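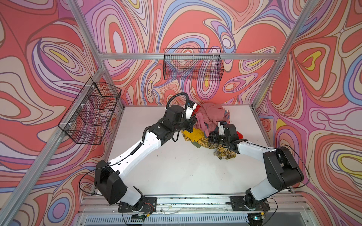

# Planning a two-arm table: your budget questions

Agnes Rustad and Vicente Yáñez look after equipment planning at Trekura, and these are the questions that land in our inbox most often from labs and small shops getting ready to buy. We love this stage! It's all tape measures and spreadsheets, and everything is still possible.

## Do I really need two arms to start?

For cloth, we'd say yes. A shirt has to be held in one place while you move another, and a single arm spends half its life putting things down and picking them up again. If your work is small rigid parts, start with one and leave room on the rail for the second.

## What should the first quote include?

More than the arms. Ask for these as separate lines:

- arms and base plates
- grippers, plus a spare set of fingers
- rail, frame and tabletop
- wall panels
- power supplies, cables and emergency stop
- shipping and any import charges
- training hours

Javiera Zapata, our buyer, sends back any quote that lumps the frame in with "accessories." It's the line that moves the most between the first email and the invoice.

## Why spend money on an aluminum frame?

Because you'll change your mind, and extruded aluminum lets you. You can hang a wire basket on a side wall in the morning and shift it to the back crossbar after lunch. We've moved ours plenty of times and the beams don't care. Welded steel is lovely and stiff, but every new idea means a drill.

## Are patterned walls worth it?

They're one of the cheapest things on the list, so have fun with them. We have printed panels on three sides, swirly bands in coral, lavender and blue with bits of yellow. Price them as a consumable, and get a quote for plain ones at the same time so you can swap.

## How much space do I need?

Measure the table, then add room for the elbows. People plan for where the grippers go and forget that cables loop out wider than the arm does. Graciela Quezada tapes the full reach on the floor before she signs anything, and we've all started copying her.

## What do people forget to budget for?

Clothes, if you're doing laundry work! A heap with a plaid piece, something mustard and something pink in it is far more useful than a stack of matching white T-shirts. Thrift stores are great for this. Also cable ties, spare screws for the rail, and shelving for whatever isn't on the table.

## Bimard or Vidis for the controller?

Either will run a two-arm table. We went with Bimard for the first station and Vidis for the next, mostly down to delivery dates. Emiliano Tlapale keeps notes on both and is happy to share them.

## How long should I allow?

Plan on 6 weeks from order to delivery, then 2 days for assembly. If your finance office wants a deposit schedule, ask for it before the order goes in – ours took longer than the frame did.

## Can I come and see one running?

Please do! Thursday afternoons are best. Write to Javiera and tell her what you're hoping to handle, and bring a few pieces of it along if they fit in a bag.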